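Week 9 – Gathering examples by demonstration

A policy can only copy what its examples contain. For a fiddly job such as seating a part on a motherboard, we record many short demonstrations, each with one start and one goal. Keep failed tries – label them, and store them apart. 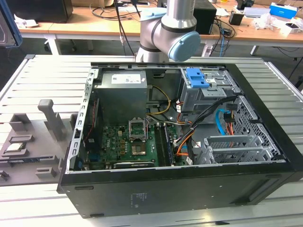

Fig. 2. Work table with the tower on its side, socket frame open; fixture plate at left.

Before the lab, read section 11 and write down what you would vary between demonstrations, and what you would hold fixed. Bring your notes to Dzifa Sowah's group.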